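Trotholm Plastic Bucket, Set of Four

Pink, light blue, turquoise, lilac. One bucket of each color, each with its own handle.

We were not in a hurry to stock these. Colored bucket sets usually sell on the color and fall down on the handle, and the sales sheet we got from Plolier promised "a lifetime of cleaning," which is a lot to ask of a plastic pail. Jad Matar in our returns department asked to keep a set for 6 weeks before we listed it. His notes, shortened:

Color coding works if everyone in the house agrees on it. Ours had pink for floors and lilac for hand washing, and by the second week there was a floor cloth in the lilac one.

Handles are plastic. Fine for a cloth and a little water. I would not carry a full one up a flight of stairs – and I don't believe anyone who says they would.

No lids, no pour spout, no measuring marks. The sheet calls this "clean design." I call it no measuring marks.

What we can say for them: they're easy to tell apart on a shelf, and they take a rinse cloth without fuss. If you need a mop bucket with a wringer, look at the Dvorak instead. It costs more and it has earned it.

Sold as a set only. We asked about singles and were told no. Returns accepted within 15 days, unused. Questions about bulk orders (200 sets and up) go to Kelly Blackburn.
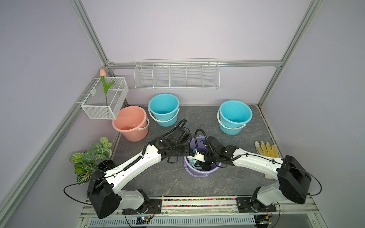
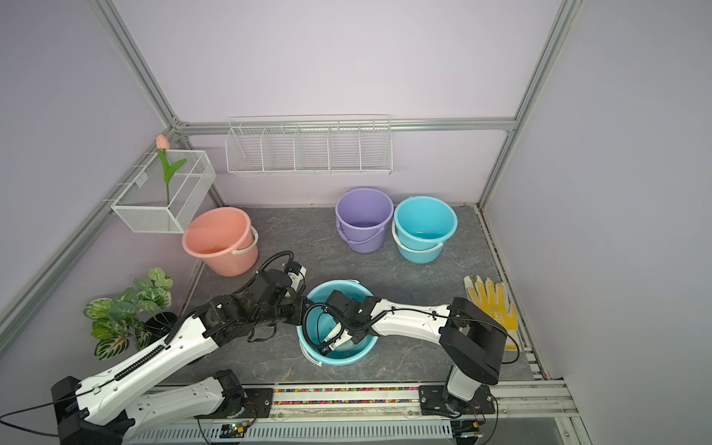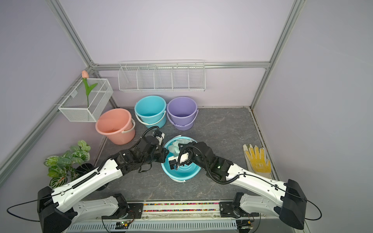 Trotholm buckets on a gray marble-look floor. Cloth, plant and wall rack not included.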